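Home Forums Members Search Log in

Filed under: Kitchen & Home > Bread and Baking

Thread: Dough too sticky at 80 percent water

uthai_c
I've been baking the same country loaf for a year at 70 percent water and it comes out fine. Last week I went up to 80 with Ondel bread flour and the dough would not hold a shape. It spread flat on the peel. Same starter, same 14 hours in the fridge. Do I need more folds or a different flour?

Orathai O.
Different flour. Ondel is fairly soft. I switched to Stesto for wet doughs and had no more trouble.

tassanee_t
I don't agree. I use Ondel at 80 and it works. Four sets of folds in the first two hours, then leave it alone. Most people stop at two sets.

Orathai O.
Four sets is a lot of work for a loaf that tastes the same at 75.

uthai_c
I did two sets, so that could be it. I also skipped the preshape — the dough was already sticking to everything.

tassanee_t
Don't skip the preshape. Wet hands, metal scraper, 20 minutes rest, then the final shape.

Anong J.
Go up a little at a time. A jump of ten points is too much to learn from.

uthai_c
OK. Next bake is 74 with four sets of folds. If that stands up I'll go higher.

Comments (2)

Kamonchanok: The folds fixed mine too. I still use rice flour in the basket.

uthai_c: Baked the 74 loaf this morning. Better height, and it came off the peel clean — one side split a bit low, so I'm going to score it deeper and

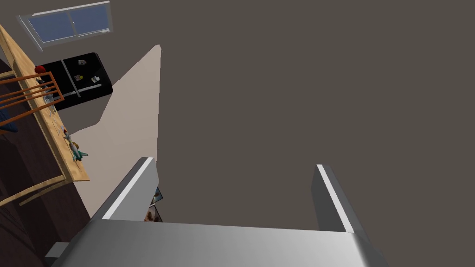
give it another five minutes with the lid on.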